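FOR IMMEDIATE RELEASE

Milance brings its Sendska worktable back, with a smoother top and a lot less wobble

BRIVBERG, 26 January 2022 - Hi, I'm Lino Gentile, and I run the small furniture workshop called Milance. I usually pay somebody to write these and then change every sentence, so this time I'm writing it myself. The news is that our Sendska worktable goes back on sale today, after a long break and more test tops than I have room to store.

If you've never met the Sendska, it's a plain table for doing things on. People sort mail on it, fold shirts on it, pack up orders, fix lamps, roll out dough. We sold 512 of the first version before I stopped taking orders, and I stopped because I was tired of apologizing for the top. It looked great on day one, but it had a slight grain to it that held on to pencil marks and coffee, and if you wrote a note on a single sheet of paper your handwriting came out bumpy. My sister still brings this up.

So the big change is the surface. The new top is smooth all the way across and comes in one color, a pale gray-white that we went back and forth on for most of a year. Pure white was hard on the eyes under a strong lamp (I tried it at my own desk and gave up before lunch). Anything darker and you start losing small black screws and bits of thread. With the pale one you put a dark thing down and there it is! 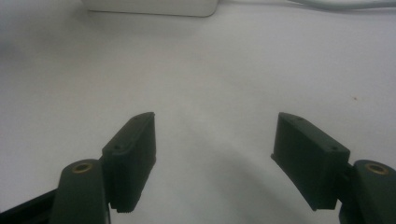 The smooth, pale gray-white tabletop.

Ivars Luik designed the legs and the rail underneath, and he'd like me to mention that they took just as long as the top. He's right. The old Sendska had a little sway if you leaned on one corner, and Ivars fixed it by moving the cross rail back and making the brackets deeper. You get more room for your knees out of it too, which I'd love to claim was planned. The feet screw in and out by hand for floors that aren't level, and mine at home certainly isn't.

"I wanted a table you can push against while you're sawing a broom handle," Ivars said when I asked him for a quote. "Lino wanted one he could wipe down with his sleeve. I think we both got what we asked for, but please tell people to use a cloth."

Please use a cloth. A damp one with a drop of dish soap is plenty. Skip the scouring pads and don't put a pan straight from the stove on it - use a trivet like you would on any table. If you cut things, use a board. The care sheet in the box says all this again with drawings.

A few practical bits for those of you who scrolled straight down here:

Name: Sendska worktable, second version
Top color: pale gray-white, one option for now
Weight limit: 700 pounds, spread over the top
Assembly: two people, one hex key (in the box)
First run: 3000 tables
Where to buy: the Milance shop in Brivberg and Akyol stores

About Akyol. They're the store chain that kept asking me when the table was coming back, and they've taken a big share of the first run. Every Akyol store will have one set up on the floor, and I've asked them to leave stuff on it. Put your bag down, spread out your papers, lean on it. I don't think you learn much about a worktable from looking at it with a bowl of lemons on top.

The waiting list was a surprise, I have to say. When I closed it last week there were 3078 names on it, and yes, I can see that's more than the first run. If you're near the end of the list you'll get an email from me with a choice: wait for the second run, which we're planning for April, or take your name off with no hard feelings. No deposit has been taken from anybody, so there's nothing to refund.

If you own one of the old tables, you don't have to buy a whole new one. The new top fits the old legs - Ivars checked the holes against a first-version frame we still use for packing - and we'll be selling tops on their own once the first run has shipped. You'll need to unscrew the old top from underneath, clean out the sawdust that's been hiding in the brackets and bolt the new one on. The brackets themselves will stay the old shape, so you won't get the extra knee room, but your handwriting will improve.

We're a small shop and the phone gets answered by whoever is closest to it. If you write about tables, workshops, craft rooms or small home businesses and want to try a Sendska for a few weeks, get in touch and tell me what you'd use it for. Messy projects are welcome. We can also send spare feet and a sample of the top by mail if you only want to see the color in your own light.

Press contact: Lino Gentile, Milance, Brivberg
Questions on legs, rails and brackets: Ivars Luik, same address

###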